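Notebook, bench 2 — does the resting step do anything?
Tue 30 January

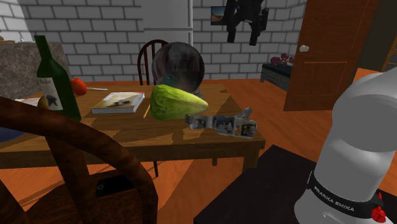 Why I'm bothering

The Flurthorpe recipe for iron gall ink says to leave the crushed galls standing in water for three days before the iron goes in. The Vemmont leaflet says overnight is plenty. Neltusance, who sell us the galls, say two weeks "for a deeper black", and they also sell the jars. All three write as though the matter were settled. None of them shows a side by side test, or if they do I can't find it.

The Flurthorpe text claims to go back to a household book of 1611. I have read the transcription twice. It says to let the galls stand "till it be strong", with no number of days at all. Somebody put the three in later and it has been copied ever since. I don't object to three days, I object to the date being waved about as if it backed them up.

What I did

Same bag of galls throughout, crushed in the big mortar and passed through the coarse sieve. The dust that went through the fine sieve was thrown out. 30 g of galls to 200 ml of rainwater in each jar, lids on but not tight. Jars started on different days so that they all finished this morning.

Jar A: overnight
Jar B: three days
Jar C: two weeks
Jar D: no rest, simmered at 90 degrees for an hour, strained, cooled

Strained through the same cotton. Iron sulphate and gum arabic added in the same weights to all four, from the same packets. The iron sulphate is old stock and had a brownish crust on top, which I scraped off. If all four come out weak, look there first.

First strokes, this morning

Dip pen, same nib, wiped between jars. Stöckli paper, the smooth side, plus a strip of the cheap stuff we use for labels.

A goes down pale grey. Readable, only just. Darkened while I was writing up the next one.
B slightly darker than A. I'd like to say clearly darker, but when I shuffled the strips and looked again I put two of them in the wrong pile.
C has mould on top, a proper skin. It smells like a cellar. Under the skin the liquid is darker than B and browner too.
D the darkest by a good way at the moment of writing. It also feathers on the label paper, where the others don't.

By noon A and B were the same to my eye. C still browner. D still ahead, though the gap had closed a lot.

What I'm not claiming

Four jars is four jars. A second set of A and B might swap places and I wouldn't be shocked. The jars weren't kept at the same temperature either — C spent its first week on the shelf over the radiator until I noticed and moved it, so any talk of C being better or worse because of time alone is worth very little. Also my eye is a poor instrument, see the shuffled strips.

I'm not convinced by the mould argument either. The forum line is that mould "frees up" the acid and you should welcome it. Possibly. C is darker than B, so it fits, but so does simply having soaked longer, and so does the radiator. To separate those I'd need a long jar kept clean, with a clove or a drop of spirit in it, next to a long jar left to rot. Nobody selling galls has any reason to do this.

The feathering in D may be gum. Simmering lost some water and I didn't top it back up, so D went in with less liquid and the same gum, which ought to make it feather less. It feathers more. Don't understand this. Check whether I did put the gum in D. The packet weight says yes but I weighed it after making tea.

Next

Repeat A, B and D, two jars of each, all on the north bench.
Top D up to volume before the iron.
New iron sulphate. Write the opening date on the tub this time.
Clean long jar and mouldy long jar, started together.
Strips from today: one set in the drawer, one set taped inside the south window, to be looked at in July. No peeking and no touching up the labels.
Ask Neltusance which year the galls were picked. Last time the answer was "fresh".

Nib has a spot of rust at the shoulder. Replaced it, old one is in the tin with the others.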